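Italo Cattaneo
Thu 31 July

OK so I have finally moved into the apartment in Tinport and the kitchen has hardly any drawers. Hardly any. Two cabinets over the sink, one under it, and that's nearly the lot. A thread on where everything is going, mostly so Nives Bassi will stop texting me about it.

First, what I got rid of. A bread machine (used twice), a stack of lids that fit nothing, the fondue set. I looked at the fondue set for a long time. Then I remembered the last fondue.

I also let go of nine mugs. Nine! I live alone! Some of them were from jobs I don't even put on my resume anymore.

The rule now is that the everyday stuff lives out in the open and the cabinets are for pans and food. I fought this for weeks. I grew up in a house where the counter was bare by eight at night or somebody heard about it, so leaving a plate out still feels a little illegal.

Cutlery is in a crock by the stove. Forks up, knives down. Yes, I have been stabbed by a fork already. No, I'm not turning them around, because then I can't tell the forks from the spoons.

Plates were the hard part. If I stack them in the cabinet I have to lift down the whole pile to get to the big ones, and the cabinet door doesn't open all the way (it hits the light). So the ones I use all the time went on one of those little peg stands. Takes up hardly any room and I can grab one with wet hands.

Someone asked where I got the stand — a shop called Ganidstead, out on the Mikport road. They do a lot of plain wooden kitchen things. I went in for a dish brush and was in there an hour.

Same shop for the mug tree. I used to make fun of my aunt's mug tree. I would like to apologize to my aunt.

Produce is in a basket, and the basket is on the table. I kept putting corn and tomatoes in the fridge and forgetting about them until they were a science project. If I can see it, I cook it. Tomatoes are all gone as of last night, by the way, so it's working so far.

I tried the basket in the middle of the table first, like a centerpiece. Terrible. It was in the way every time I wanted to roll something out or open the laptop. Everything got pushed out to the sides and now I have my middle back.

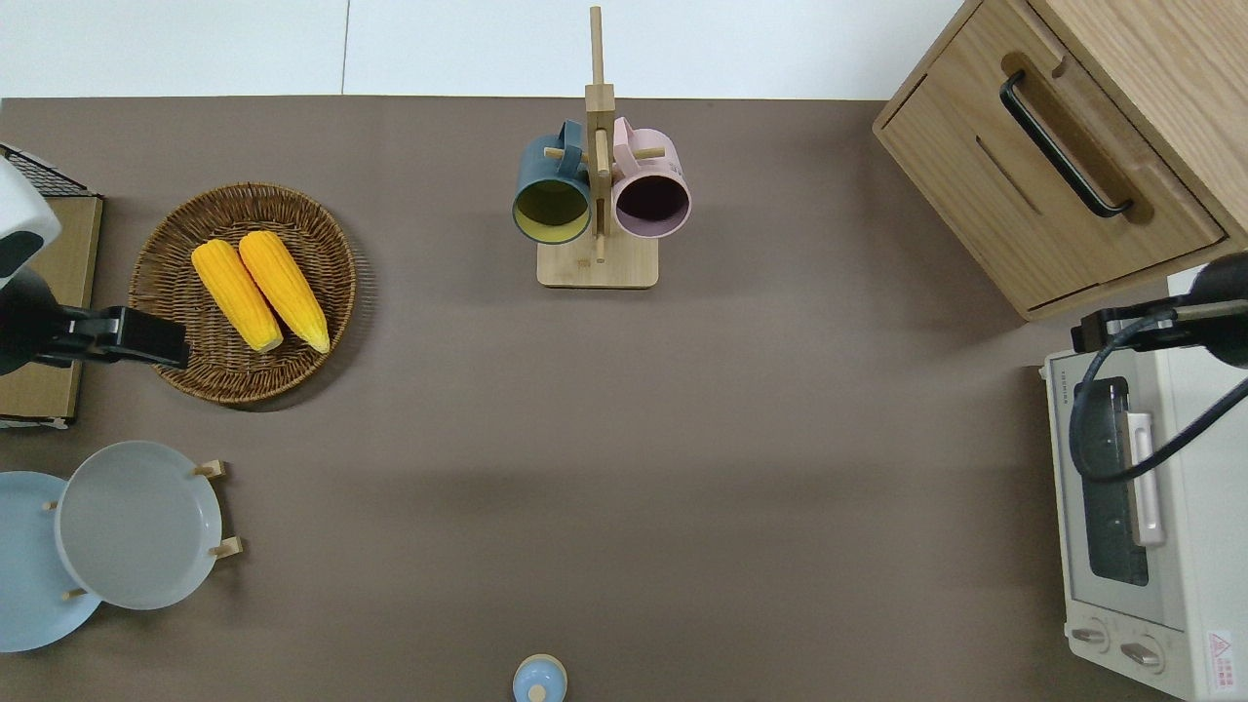 Tabletop as of this morning. Two ears of corn in the basket, and the corn is dinner.

Nives says the light grey plate and the blue one don't go together. Nives, they have been going together since June. Leave them be.

What I still haven't solved: baking sheets. They're standing up next to the fridge and every time I shut the door they slide over with a noise like a car accident. The guy downstairs has been very nice about it.

Also spices. Right now they're in a shoebox. I have labeled the shoebox "spices" and I feel like that should count for something.

A couple of you said magnetic strip for the knives. The wall is tile and I'm renting, so I'm scared to stick anything to it. If you've done it with the adhesive kind and gotten your deposit back, please tell me which one you used.

Anyway, corn. I was going to boil it but now I'm thinking hot pan, butter, too much lime. Will take suggestions for the next 5 minutes and then I'm starting.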